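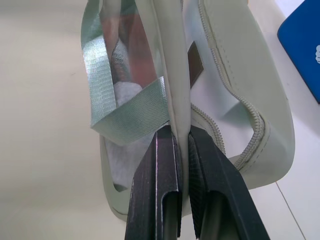 the sage green bag, zipper side. clear window on the left so I can see my towel thing in there

ok so bag update for the three of you who asked. packing for Velingate and I am NOT checking anything this time

it's the Okel one. paid 137 for it, thought about it for most of November, bought it at like 1 am. no regrets so far

the clear panel is what sold me. my old bag was a black hole — socks, charger, half a granola bar, good luck finding any of it at the gate

white fluffy thing goes down low, pinkish thing up top. you can see both thru the plastic without opening a single zipper. tiny joy

speaking of zippers. this one curves all the way around the corner and I was sure it'd snag. opened and closed it a bunch last night, fine. ask me again after the trip tho

mint strap across the front of the window, sort of ribbed. doesn't match the sage exactly and I've decided I like that

stuff still on the bed: rain jacket, good sandals, the big shampoo I already know isnt coming

someone asked about the padded side. yes it sticks out. yes it fits under the seat, the Munro bus people are way pickier than the airline and they let it on when I went to Nolstead

that bus was 362 miles btw. with this on my lap for the last hour bc the guy next to me needed foot room

wait the total trip this time is more than 2,000. ok maybe one more pair of socks

rolling shirts vs folding — I roll. don't start

toothbrush goes in last every time and I forget it every time. writing it on my hand

sandals are in. jacket is gonna be worn. shampoo lost

ok going to bed, alarm's at 4:15, will post from the gate if theres wifi

toothbrush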